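## 4. Passing and holding

Start with the long things. A ruler, an umbrella, a rolled map – anything longer than your hand is held at a point, and the rest of it swings. Chapter 3 dealt with cups and boxes. Different problem.

Two terms for now: *grip point* and *free end*. Fuchs uses "tail" for the second, same thing. Exercises on p. 87, do the first set before you read futher.

Clear a table. Lay the object down at a slant, not square to you. Try it one-handed, then with both.

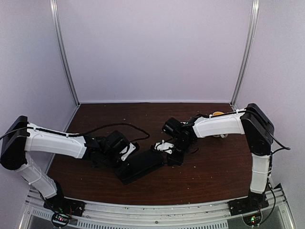
**Fig. 4.1** Long object lying diagonally, grippers meeting around it.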